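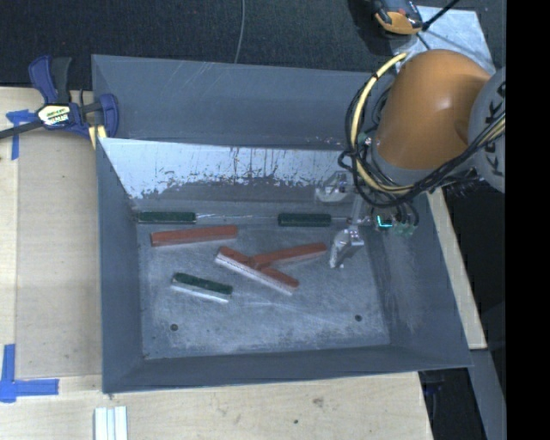 Ticket reopened by Vilja Savolainen, 30 June 2019. The Preltenance fingers still miss parts lying close to the back wall, and I don't accept "lighting" as the answer a second time. Look at the two green blocks up against the wall: there is a bright band on the metal right behind them and a thin glint along the foot of it, and the floor is scratched cloudy all over. The Rizk camera has to find an edge in that. The red pair crossed near the middle is a different problem and I would like it kept out of this ticket.

Set-up
Arm: KUKA, unchanged
Fingers: Preltenance, metal, 2 fitted
Camera: Rizk, on loan
Controller: Barkari, default settings apart from speed
Bin: clamped to the bench, same one for both gripper trials

What I ran
300 picks with the old fingers, then 300 with the Preltenance set. Their leaflet promises 2,000 picks without a miss. It doesn't say what sort of bin, or whether there was a bin.

What I saw
The old fingers missed less often at the wall. They are shorter and uglier and cost a good deal less. With the new ones the arm stops high, closes on nothing, and the Barkari log says "grip OK". I have no idea what it thinks it is gripping.

Reply, Si-eun Do (Kirkville support)
Please try exposure at 400 and recalibrate the camera to the arm. Most wall misses we get are a height error from shine on the metal. Could you also send the depth file for one miss?

Reply, Vilja
Exposure set to 400. Recalibrated twice, because the first go gave me a different answer from the second, which I'd also like explained. Misses at the wall are fewer but they haven't gone. Depth file attached. The wall comes out bent in it.

Reply, Si-eun Do
The bend is the reflection. Matt spray or a liner would help. "Grip OK" only means the fingers reached their closing force, and they can reach it against each other. Set a minimum width and it should report a miss.

Reply, Vilja
Minimum width set, and it does now report misses. Why is that off by default? I won't spray the bin. The ones on the line are bare metal, and a gripper that only works in a painted bin is no use to us. I'll try a liner on the back wall alone, then put the old fingers back on with the same camera settings, so that we're comparing like with like.

Status: open, waiting on customer
Purchase of second finger set: on hold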